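May 11, 2026

Back on the shelf-life work for the Clivdale tomato base. Sunee left me the December jars in the cold cabinet with a sticky note saying "don't eat these," which I had no plans to do, but thanks! Opened the first five this morning. Color has gone a little brown at the top of each one and the smell is fine, a bit flat maybe. pH strips all landed in the same band, so I'll redo them with the meter once I find the calibration buffer (the blue one, it isn't in the drawer where it lives).

Soudabeh thinks the browning is headspace and I think it's the lids. We went back and forth over lunch and got nowhere, so we're splitting the next batch: half with the Kulell lids, half with the old Thammasiri ones, same fill line, same kettle. She gets to label them so I can't cheat. 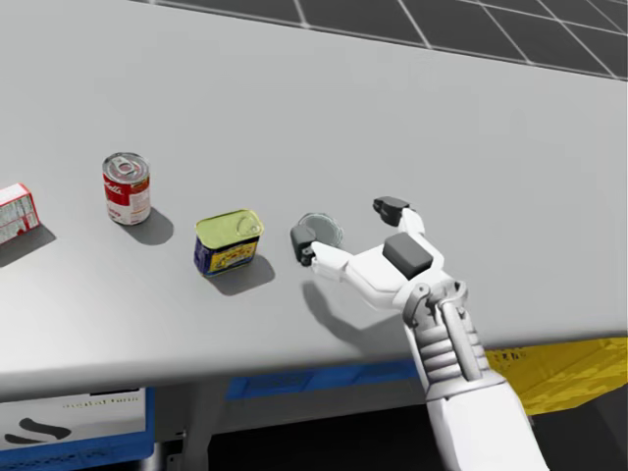 Batch size is going to be 400 jars, and I want the kettle held for 30 minutes before filling this time. Last time we rushed the hold and I never wrote down how long it really ran — my fault, and it makes the December set harder to compare with anything.

Other stuff. The Plellum thermometer reads high against the glass one, so use the glass one until I've had a look at it. Lid order is in, invoice came to 2,826 with shipping, Sunee has the paper copy. Still need to ask her whether the salt got changed between batches, I have a feeling it did.

Tomorrow: find buffer, meter the first five again, open the next row.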